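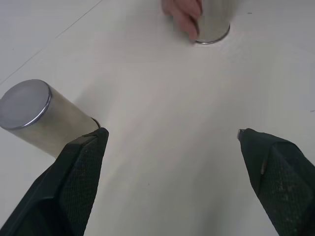 Luuk Wuyts からは、査読前の原稿に対して、キットの評価と学習済み方策の評価が混ざって読める、まず箱から出した状態で何ができるのかを書いてほしい、という意見が届いた。もっともな指摘であり、本節では Rodard 社の双腕操作キット Pramer について、導入、遠隔操作、手首カメラの順に、方策学習に入る前の使用感と観察をまとめる。学習結果は次節に譲る。

4.1 評価の対象と課題

評価対象は Pramer の標準構成で、二指グリッパ付きの左右のアーム、両手首の小型カメラ、頭部位置のカメラ、記録ソフトウェアからなる。比較には、筆者らが従来使ってきた Boersma の片腕キットを用いた。ただし両者は想定用途が異なるため、所要時間の優劣を競わせるような比較は行っていない。

課題には、伏せたステンレス製カップと小さな赤いブロックの操作を選んだ。いかにも地味な課題に見えるが、これが実によくできている。カップの側面は周囲を映し込み、円筒はわずかな接触で向きを変え、底の縁は指先が引っかかるほどには厚くない。一方のブロックは小さく、カップの陰に入れば手首カメラからも頭部カメラからも見えなくなる。把持、持ち上げ、遮蔽、両手の役割分担が、机一つの上で全部試せるのである。作業に使わない日用品も机の奥に残し、背景を片づけすぎないようにした。

記録した試行は全部で445件である。このうち100件を超える試行では、人が途中でカップに手を添えたり、位置を変えたりする介入を含めた。介入の有無は試行ごとにラベルとして残してある。

4.2 導入と遠隔操作

梱包を開けてから左右のアームが揃って動くまでの手順は、付属の冊子に沿って進めれば迷うところがほとんどない。とりわけ感心したのは原点合わせで、片腕ずつ所定の姿勢に置いて確認ボタンを押すだけで終わる。従来のキットでは、この作業のたびに設定ファイルを開いていた。最初の日、操作に慣れない共著者が昼前にはもうカップを持ち上げていて、部屋の中で小さな歓声が上がったことも書き添えておきたい（記録は残っていないが、全員が覚えている）。

遠隔操作の追従は滑らかで、指先を閉じる速さの加減が手元によく返ってくる。カップを横から挟む動作では、閉じ始めをゆっくりにするだけで倒す回数が目に見えて減った。左右で別の物体を扱うときも、片方の動きにもう片方が引きずられる感覚はない。

頭部カメラの視野は広い。両腕のグリッパと作業面をまとめて収めながら、机の奥に置いた洗剤のボトルやスポンジまで入る。操作者はこの映像を主に見て大まかな位置を決め、最後の数センチを手首カメラで詰めるという使い方に自然と落ち着いていった。

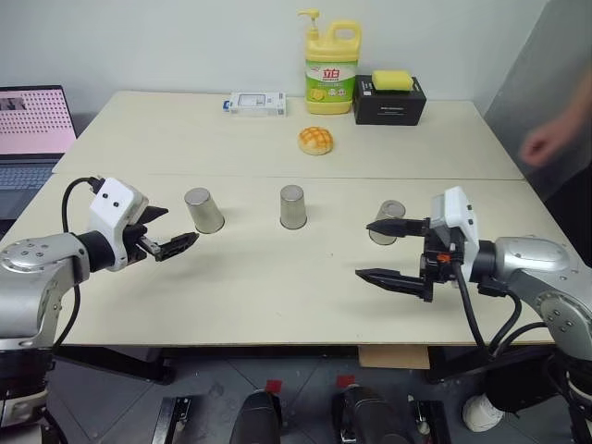 Mervin Gagnon は原稿の共有版に、広角の頭部カメラに頼りすぎると奥行きの判断が甘くなる、Fletosgate の環境では操作者がカップの手前で毎回一拍止まっていた、と書き込んでいる。筆者らの操作者にも同じ一拍があった。手首カメラの映像を大きく表示する設定に変えると短くなったが、消えはしなかった。視差を補う表示が標準で用意されれば、このキットの魅力はさらに増すはずである。

配線についても一言触れておく。手首から出るケーブルには余裕があり、アームを大きく伸ばしても突っ張ることはなかった。その反面、たるみが机の手前側に集まりやすい。筆者らは5試行ごとにケーブルの取り回しを確認することにした。固定用のクリップが同梱されていれば、この確認は省けただろう。

4.3 手首カメラで得られるもの

手首カメラは、本キットで最も気に入った部分である。両指の先端が常に画面の下側の左右に入るため、対象が指の間のどこにあるかを映像だけで判断できる。指の内面の細かな網目模様も映り、把持の直前に指がどちらを向いているかを読み取る手がかりになった。

図3に右手首カメラの映像を示す。赤いキューブは中央のカップのすぐ脇にあり、カップの側面にはその赤い映り込みが見える。こうした映り込みは、色だけで対象を探す検出器にとってはやっかいな存在で、筆者らの簡易な検出器も側面の赤をブロックと取り違えることがあった。右下では、横倒しのカップが指の陰に半ば隠れている。姿勢の異なるカップと鏡面の反射とが一枚に収まった、データとしてはたいへん豊かな映像である。

図3　右手首カメラの映像。伏せたカップ、横倒しのカップ、および赤いキューブ。
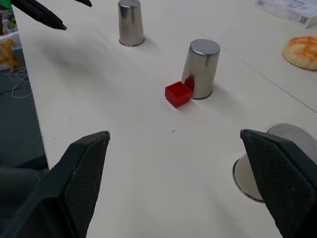 4.4 人の介入を含む試行

介入を含む試行は、当初は付録に回す予定であった。ところが1月30日（火）の打ち合わせで記録を見返したところ、介入時の映像のほうが議論の材料になることが分かり、本文に移した。

人の手が作業面に入ると、見え方の条件は一度に変わる。カップの一部が手で隠れ、影の出方も変わる。Pramer の記録ソフトウェアでは、こうした区間に後から印を付けられる。時間軸の上をなぞるだけで区間が指定でき、三つの映像すべてに同じ印が反映されるのは本当にありがたい。従来は映像ごとに時刻を書き写していたので、一晩かかっていた整理が夕食前に片づくようになった。

印の種類は標準で3種あり、利用者が名前を変えることもできる。筆者らは「手が入る」「物体が動く」「手が出る」と名付けた。細かく分けたくなるところだが、付け手の間で判断が揺れるのを避け、この数のまま最後まで通した。

4.5 遮蔽とブロックの扱い

カップとブロックを組み合わせた試行では、ブロックがどこまで隠れているかの記述に手間取った。完全に見えているか、完全に隠れているかの二択では足りない。カップの縁に掛かって一部だけが外に出ている状態があり、操作者はそこで次の動きを変える。カップを少し持ち上げるのか、ブロックを先に引き出すのか、選択は人によって分かれた。 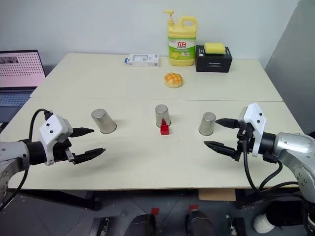
そこで、ラベルには「一部露出」を加え、判断は頭部カメラの映像に基づいて行うことにした。手首カメラは近づくほど対象を大きく捉えるが、アームの動きにつれて見える面が変わり、同じ状態に違うラベルが付くことがあったためである。二名が独立に付けたラベルが食い違った試行は、三名目が映像を見て決めた。

この作業を通じて、複数視点の同期が安定していることの価値を改めて実感した。頭部の映像で止めた瞬間の手首の映像がそのまま隣に並ぶので、食い違いの原因をその場で話し合える。接触の瞬間を巡って共著者同士が画面を指さしながら議論する時間は、今回の評価で最も楽しいものであった。

要望も残る。第一に、露出の度合いのような段階的なラベルを扱う欄がなく、現状では注記欄に文字で書き込むしかない。第二に、書き出した記録の項目名が版によって異なり、古い記録を読み込むには変換が必要になる。いずれも Rodard 社に伝えてあり、4月の更新で注記欄の拡張が予定されているとの返答を得ている。更新後の版での再評価は本稿の範囲に含めず、以降の解析にはすべて更新前の版で書き出した記録を用いる。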